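Hekville open day: clothes handling clips

Recordings made with hand-held grippers during the May open day of the Manalo project. Visitors tried the tool on clothes heaped on a bed, and their clips are kept together in this folder. 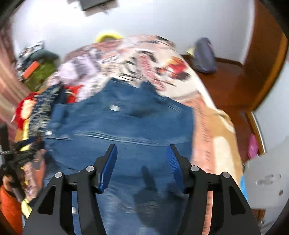

Myrto Gavalas

Contents
388 clips, 53 of them marked "demo". The demo clips were recorded by project staff while visitors watched. The rest are visitor attempts, including failed grasps and early stops. Total length is 1,437 seconds for the demo clips. The visitor clips have not been totaled yet.

Task
Pick up one garment, lift it clear of the bed, put it down again. Folding was optional. Jeans were the usual first try, and most visitors moved on to something lighter after that.

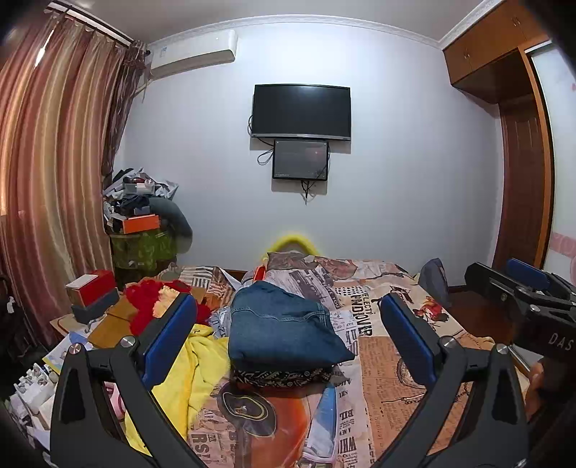

Fingers open over the bed, with folded jeans in the middle.

Known problems
The lens is very wide, so straight edges bend toward the corners. Fast moves smear the fabric. Thick seams are harder to hold than a single layer, and a grip taken too close to a seam often has to be started over.
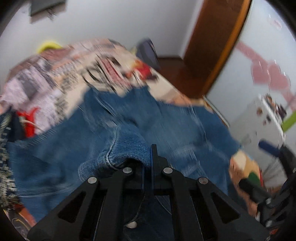
Labels give the garment type and the start and end of each grasp. 136 clips still have no end time. If you fill any in, add your initials in the notes column and leave the old rows alone.

Access
Copies are on the Fullon drive and at the Plosalbridge office. Please do not post clips outside the project.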